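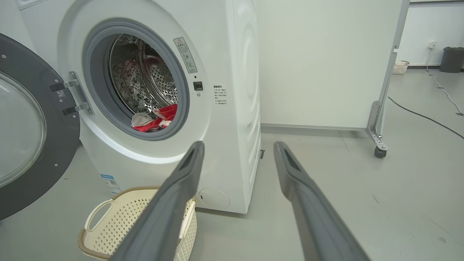

Call for Participants: Illustrated History of the Molel Ballroom

Drumley Press invites musicians, former employees, audience members and their families to contribute to a graphic history of the Molel Ballroom, which opened in 1947 and presented dance bands, vocal groups and small jazz ensembles under three successive owners. The book will be published in hardcover as the second title in the Mahasneh Series of illustrated music histories.

The text will be drawn from recorded interviews and from the ballroom's surviving business papers. These papers include 369 engagement contracts, a run of printed programs, and the seating ledgers kept by the front office. They record who was hired and what was paid. They contain very little on rehearsals, travel, lodging, or the working relationships between house musicians and visiting performers, and the press seeks first-hand accounts of these subjects.

Who may take part

Applications are welcome from persons who:

performed at the ballroom in any capacity, including as a substitute or in an opening act;
worked in the building, whether in the kitchen, coat room, box office, stage crew or management;
attended performances regularly over at least one season;
hold letters, diaries, set lists, recordings or photographs belonging to a relative in one of the groups above.

Participants must be 18 years of age or older. No musical training is required. Interviews may be given in English or Spanish, and an interpreter can be arranged for other languages if the request is made on the application form.

What participation involves

Each participant will be asked to complete one recorded interview of up to two hours. A second session may be requested where the writer or artist needs further detail on a particular night, person or room. Interviews will be held at the Drumley Press offices, by telephone, or at the participant's home.

Participants whose accounts are adapted into drawn pages will receive a copy of the script and pencil artwork for those pages before inking begins. They will have 6 weeks to return corrections. Corrections of fact will be made wherever the documentary record allows. Matters of layout, color and lettering remain with the artist.

The finished book is planned at 214 pages, including a discography and an index of performers.

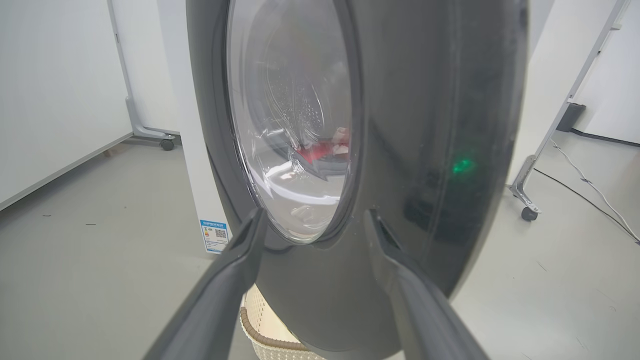
Jaruwan Luangrath wrote to the press after contributing to the first Mahasneh title that she had expected to be asked only about the famous names, and that most of her interview concerned the second trumpet chair and the man who copied out the parts. She added that the pencil pages had shown her uncle holding his horn in the wrong hand, and that the drawing was corrected before printing. Her one complaint was that the transcript reached her in very small type. Transcripts are now available in large print on request.

Payment and expenses

An honorarium of $150 is paid for each completed interview session. Local travel and parking will be reimbursed on presentation of receipts. Participants named in the book will receive two copies on publication. Payment does not depend on whether an account is used in the final text.

Rights and consent

Participants retain ownership of their recordings and of any materials lent to the project. Drumley Press requests a non-exclusive license to quote from and adapt the interview for this book and its related exhibition. A participant may ask to appear under a different name, or may withdraw an interview at any time before the script is approved. Original documents will be scanned and returned by insured mail.

How to apply

Applicants should send a completed form and a statement of no more than one page describing their connection to the ballroom, with approximate years. Materials should be listed but not enclosed. Forms may be requested from the Lostik Reading Room, Drumley Press, in person or by mail, and should be returned to the same address.

Applications will be reviewed in the order received, beginning 4 October 2021. Interviews will continue through February. Applicants who are not selected for an interview may still be invited to lend materials or to supply a written recollection for the book's appendix.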